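We use cookies to remember your display settings. Accept | Manage

Sultana: small commercial mortgages from the Rirnitz loan ledgers

README, last updated Sun 15 December

Sultana is a cleaned-up table of 1787 commercial property loans made by the Rirnitz savings bank and later sold on to Drarnavura, the regional lender that took over its book. They are mostly shops with apartments upstairs, plus garages, a couple of hotels and a surprising number of bakeries. Loans this small hardly ever show up in public data, so we are very happy to be able to put them out in a form people can load and start poking at!

The typing was done by Danuta Ziółkowski and Arif Haque. Tharushi Seneviratne wrote the matching code. Waltraud Sutter knows the old ledger abbreviations better than anyone we have met, and she settled most of the arguments about them. 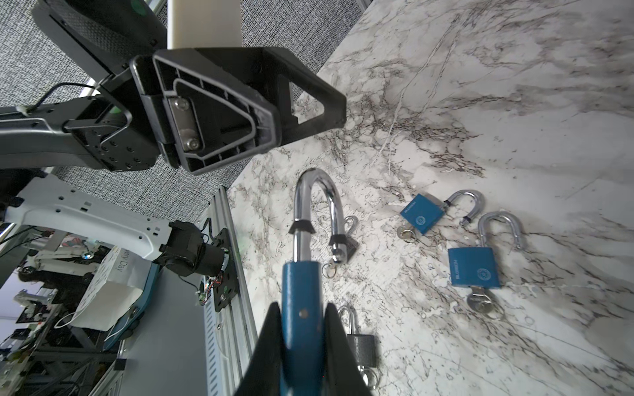

What you get

loans.csv has one row per loan, with opening balance, rate, term, property type and final status.
payments.csv has one row per payment received, keyed on loan_id.
transfers.csv lists every loan that moved to Drarnavura, with the price paid as a share of the balance outstanding.

All three are UTF-8 with commas as separators. Amounts are in the original currency and have not been adjusted for inflation. Rates are yearly and stored as decimals, so 0.06 means six percent. Empty cells mean the ledger was blank. A zero is a real zero that a clerk wrote down, and please keep the two apart when you load the files, as the default settings in some spreadsheet programs will happily merge them.

The status column takes 4 values: paid, transferred, written_off and unclear. We used "unclear" wherever the last page of an account was missing or two pages disagreed. Danuta wanted to guess at a few of these from the payment history, and you are welcome to do that yourself (her notes are in the notes column, and they're good).

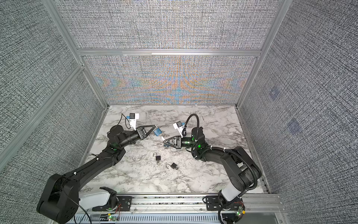 Loading it

Any CSV reader will do. If you use Culutis, our little loader, it will join the tables for you, parse the dates and warn you about the duplicate loan numbers. Those duplicates are real: the bank restarted its numbering when it moved branches. Use loan_id, never ledger_no, as your key. I lost a whole afternoon to this in June and would love to spare you the same.

Things people could do with it

I get carried away here, but there is so much in these files. The transfer prices are the part I keep going back to. You can watch the discount widen on hotel loans while the shop loans barely move, and then see it close up again when the borrowers start paying early. Vlasta Radonjić has been fitting prepayment curves to the garages and finds that short terms behave very differently from long ones. The payment table also has enough late fees in it to keep somebody busy for a semester.

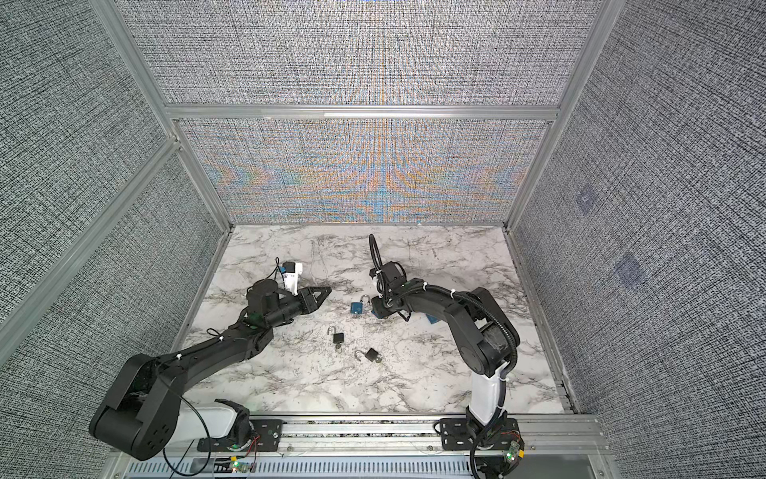

Known problems

Property type was assigned by us from free text, so a "house with workshop" could have gone either way. Early payments were sometimes entered in batches at the end of the quarter, which makes some borrowers look more punctual than they may have been. The recorded rate is the opening rate only. Where a loan was renegotiated, the change appears in payments.csv under event = reset, and the new rate is given if the clerk wrote it down.

Borrower names have been removed and street addresses cut back to the district. Please don't try to work out who anyone was.

This is one bank in one town. It's a lovely window on how a small lender priced property risk, but we would not use it to estimate default rates anywhere else.
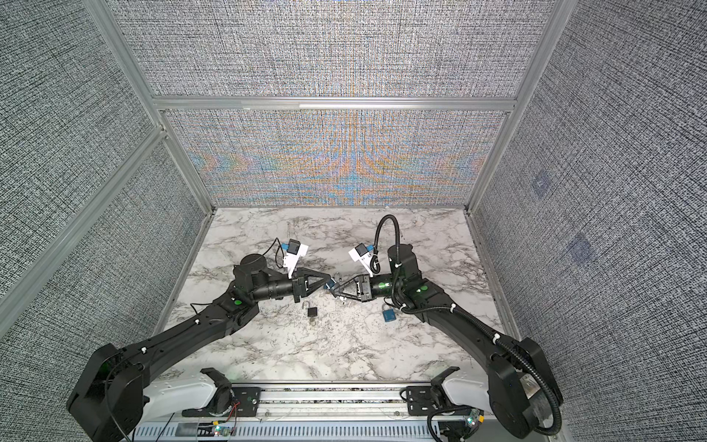
Can the transfer price be used as a market value for the building?

It only tells you what Drarnavura paid for the loan. The building's appraised value, where the bank recorded one, is in the appraisal column of loans.csv, and it dates from the day the loan was made.

Corrections

Very welcome, however tiny. Send the loan_id, the column and what you think it should say. Version 3 fixed 6 rows that readers spotted, two of them within a day of release.

Shares: 6 | Comments: 3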